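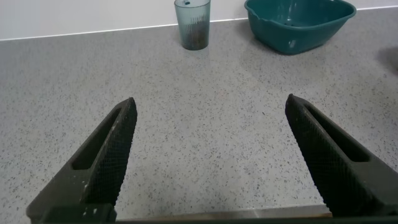 *Figure 1. Speckled gray countertop with the white wall behind, Crabtree kitchen.*

**Kidley Kitchens Refit – progress report to Bimon**
12 June 2026

**Work done in this period**

Countertops are in at Crabtree. The finish is the light gray with dark fleck chosen at the design stage, and the pattern is even over the stretch shown in Figure 1. Walls have been painted white. The joint between counter and wall will be sealed after the sockets are fitted.

At Evo the old units have been taken out and the floor leveled. New base cabinets are on site but still wrapped.

**Spending**

| Item | Cost ($) |
|---|---|
| Counter edging | 594 |
| Wall paint and primer | 769 |
| Sealant and fixings | 200 |

All three items are within the agreed budget lines. Delivery to Evo cost a further $60, charged to the transport line.

**Open points**

- Crabtree: one socket position is too close to the sink and has to move. The electrician has the revised drawing.
- Crabtree: shelf brackets on back order – expected in July.
- Evo: counter measurements to be repeated once the base cabinets are level.

**Next period**

Sealing and shelving at Crabtree, then handover to the kitchen users. Cabinet installation at Evo. We ask Bimon to confirm in writing that the unspent part of the Crabtree transport line may be used at Evo.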